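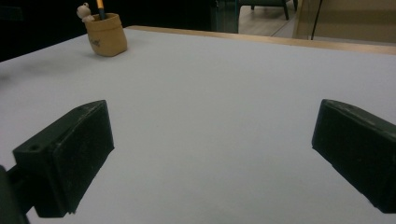
Council voted to cut the library grant after promising not to – can residents do anything?

Asked by Roxana Ardeleanu, 20th May

Before the last local elections the group now running our council put a leaflet through every door saying the branch library grant was "protected for the full term". In March they voted to halve it. The cabinet member told the local paper that circumstances had changed.

We got up a petition and have 3,341 names, 461 of them on paper and the rest online. The council's website says something about petitions being debated but I can't find the number needed. Is a leaflet promise binding in any way? And is there any point handing the petition in now the budget has gone through?

3 answers

Shivam Semwal

The leaflet first. No, it isn't binding. Election promises are political statements and you can't take a council to court for breaking one. The rules on false statements in election material are mostly to do with the personal character or conduct of candidates, so a broken policy promise won't count.

The petition is worth handing in. Many councils have a petition scheme, normally in the constitution (look under "public participation" or "standing orders"). It should give the number of signatures needed for a debate at full council. Ask democratic services for the current version by email, so you have the reply in writing.

Check these before you submit:

Whether people who work or study in the area can sign, or only residents.
Whether they accept signatures from an outside petition site. Ours threw out 806 because the site hadn't collected postcodes.
How many days before the meeting it has to be in.

Word the request as something the council can still do. "Reverse the budget vote" is easy to brush off. "Review the library grant before next year's budget and publish the effect on opening hours" is harder to refuse. A debate doesn't oblige them to change anything, but members have to speak on the record.

You can also put a written question to the cabinet member. Quote the leaflet word for word and ask what changed and when they knew.

Manuela Lo Presti

Waste of time, they are all the same. We had 3 petitions about the bus station and they "noted" every one of them. Vote them out.

Arturo Fontana

Agree with most of what Shivam says. I would add the scrutiny committee – if the decision went through cabinet, it may be able to look at how the grant is being cut even though the total is fixed. The call-in period is only a few days, so you've missed that, but you can still ask the chair to put it on the work programme.

Keep a copy of the leaflet with the imprint showing (the printer and promoter details in small type). When we raised something similar, the first reply was that the leaflet wasn't theirs.

Comment from Roxana Ardeleanu: Thanks both. Found the scheme, it was in an appendix. Paper sheets have postcodes, checking the online ones now.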